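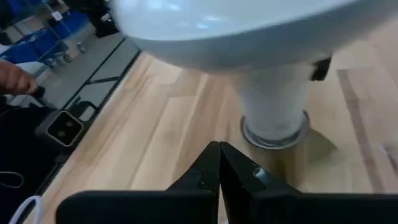 Light wooden tabletop, joined planks.

Paralegal, Housing and Small Claims
Warberg Law Center, Skarkness office
Posted February 9, 2023

Warberg Law Center is hiring one full-time paralegal for its Skarkness office. We represent tenants, small landlords and people with money disputes in the lower courts. Last year the office opened almost 400 files, most of them eviction defenses and security deposit cases.

The position reports to the supervising attorney for housing. The office has 11 staff members in all, and the housing team shares one floor with the small claims team. You would work for both, with most of your week going to housing.

What the work involves

Intake calls come in every morning. You will take basic facts from callers, check for conflicts, and enter the matter in our case system, which is called Nulla. We will train you on Nulla during your first weeks. Prior experience with another case management system is useful but not required.

You will draft answers, motions to continue, subpoenas and discovery requests for an attorney to review and sign. You will put together exhibit binders for hearings, request certified copies from the clerk, and keep the court calendar up to date. On hearing days you may be asked to sit with clients in the hallway and help them fill out forms. Paralegals here do not give legal advice, and you will need to be comfortable telling a worried person that their question has to go to an attorney.

There is some driving. The county courthouse is 2 miles from the office, but the branch court that hears cases from the north end of the county is farther out. Mileage is reimbursed at the end of each month.

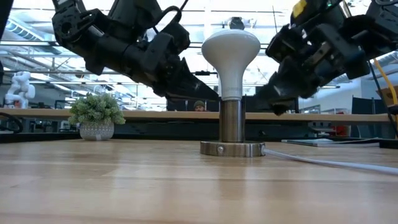

Our files are kept on paper and electronically. The paper side is still heavy – landlords send ledgers, leases and repair invoices by mail, and all of it has to be scanned, named and put in order within a day or two of arrival. If you dislike filing, this is probably the wrong job for you.

Requirements

A paralegal certificate, an associate degree in legal studies, or two years of work in a law office or court clerk's office.
Clear written English. Most of what you draft will be read by a judge.
A valid driver's license.
Ability to keep client information confidential.
Spanish is a plus. Please tell us your level plainly and we will test it at the interview.

Hours and pay

Full time, with an hour for lunch. Evening work is rare, except in October, when we run a walk-in lease clinic with the Olatunji Tenant Fund and the office stays open late for part of the month. Time worked at the clinic is paid as overtime.

Pay follows our posted salary scale and depends on experience. We will send the scale to anyone who asks for it before applying. Health and dental coverage starts after 60 days. Vacation accrues from the first day.

How to apply

Send a resume, a one-page cover letter and a short writing sample to the hiring desk at the Skarkness office, by mail or through the form on our jobs page. The sample can be a memo, a letter or a draft pleading. Remove client names and case numbers before you send it. We do not accept applications by phone.

We read applications as they come in and will take the posting down once the job is filled. Interviews are held in person and last one hour, including a short drafting exercise. References are checked only after an interview.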